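Policy trained on glossy table drops block handoffs – is "reflection-robust" perception a real thing?
Asked in: Manipulation software
Tags: perception, calibration, imitation learning

We have two arms facing each other across a varnished wood table and a policy that is meant to pick up a small pale block and pass it over. I tried the Claradness depth filter because the docs call it reflection-robust. I have my doubts. Success went from 74 out of 205 trials to a number I'm too embarrassed to type, and that was with the same checkpoint. Overhead lights show up in the varnish as white streaks, and the segmentation mask seems to like those as much as the block.

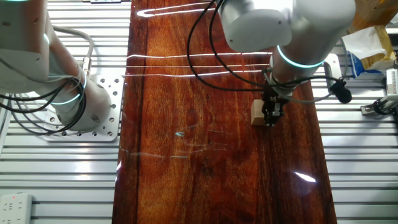 Do I need to retrain if I change the table surface?

Try a matte cover with the old checkpoint first, and retrain only if the grasp rate stays low after you redo the extrinsics.

That was the advice on the Skoterix board, anyway, and I've half followed it. Before I cover anything I'd like to know if the filter is doing any work at all. Has anyone measured it?

2 answers

Mahfuz Sarkar
Accepted

I'd stop trusting the word "robust" on any docs page. Log the raw mask and the filtered mask side by side for one episode and play them back at quarter speed. When I did this with Claradness on our setup, the filter was smoothing the edges of the glare and handing it to the planner as a nice clean object.
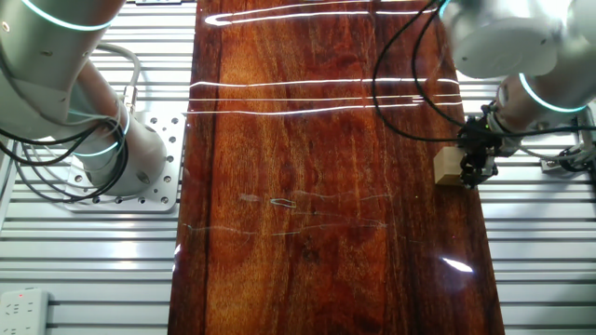
Then check your timestamps. Plenty of people blame glare for what is really a stale frame. We had a lag of 6 frames between the joint states and the images, and the policy was closing the gripper on old news. Fix that, rerun the same episodes, and only then argue about varnish. If the mask is still bad, turn down exposure by hand and lock it – auto exposure will chase those streaks all day.

Also, what was your baseline? 74 out of 205 is bad enough that I'm not sure the filter is what you should be worried about.

flatfile7
Just use Devadiga, it does all this for you. Worked first try here.

Comment from Mahfuz Sarkar: Worked on what surface, over how many trials?

Comment from flatfile7: a gray mat, 7 trials. but it was smooth

Comment from asker: Lag was 4 frames on mine. Rerunning now with Flastomby doing the sync, will post masks.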